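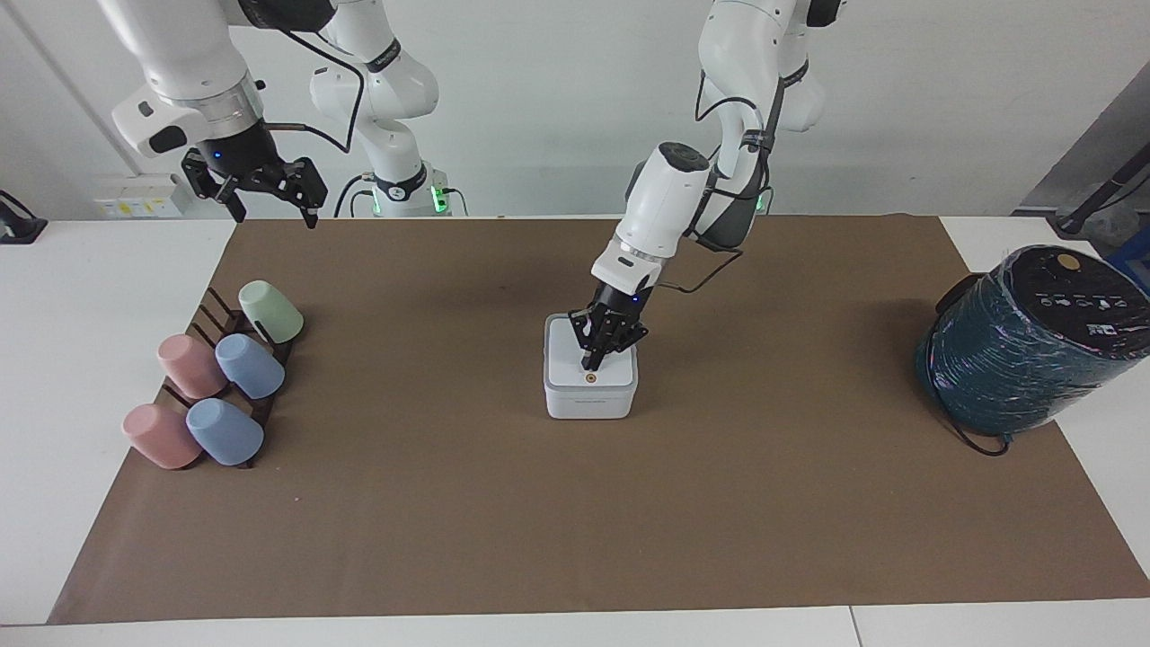
Brown mat on the table, left arm with its gripper down on the small white box.

Mar 5, 2020

Notebook, map and text room. Continuing with the Kevine papers.

I read the second half of the log today, from the departure from Malacca until the place where the pages are damaged by damp. The handwriting is the same clerk as before. He writes his letter "r" almost like a "v", and this gave me trouble again with the island names. In my entry of August I wrote "Ilavd" in two places. Please correct it to Ilard if you use my transcription. I corrected the typed copy but not the printed one in the blue folder.

Position of Ilard. The log says the ship left the anchorage at Unorico in the morning with a weak wind from the west and saw Ilard after 4 days, "low land with a hill at the north end". On the later chart the hill is at the south end. I see two possibilities. The clerk looked from the other side, or the chart maker copied from a sheet which was turned. I prefer the second one, because the same chart also has the reef of Unorico on the wrong side of the channel. But I am not certain, and Manikandan Rai does not agree with me. He thinks that the log and the chart speak about two different islands, and that the name moved from one to the other when the trade moved. He showed me a similar case with a village name, which I found quite convincing for the village and less for the island.

Cloves. There is a line on the cargo which I had read as 100 bahar. Today with the stronger lamp I see that a small stroke stands before the number, so it can be a correction or a dirt spot. I leave 100 in the transcription with a question mark. If somebody has the customs list from the Sundaram collection open, please look under the return voyage, there should be a total for the ship. I remember 2,000 of something in that list, but I did not note the unit and it is probably pieces of cloth and not weight.

Prices are given in cloth for most of the voyage. Only at Unorico the clerk changes to coins, and he does not say which coins. I did not try to convert. The earlier attempt in this notebook (not mine) used the rate of a different port and forty years later, so I would not build anything on it.

The sick men. The log gives 13 men left on shore at Ilard with rice and one small boat. No names, except that one of them is called "the pilot's nephew". It does not say that somebody came back for them. In the letter from the following year there is a complaint about "our people who live there in the manner of the country", and I think these can be the same men. Manikandan says this is too quick, because every captain complained of this. He is right that it is a common phrase. I write it here only as an idea to check.

Language question. The word for the local headman is written in three ways on one page. I kept all three in the transcription and did not make them equal. In the index I put them together under the first form.

Damaged pages. From the stain on, I can read only the outer half of the lines. I typed what is readable and put dots for the rest, one dot for each missing letter as far as I can guess it. The last readable word is "anchor" or "anchors".

To do:
Compare the reef at Unorico on the older chart, if we have it in a good copy.
Ask Manikandan for the page number of his village example.
Look again at the stroke before the 100, from the back side of the sheet.
Correct Ilard in the blue folder.
Customs list, return voyage, write down the unit this time.

The log is back in its box on the second shelf. The typed copy is in the shared folder under Kevine, second part, and the question marks in it are all mine.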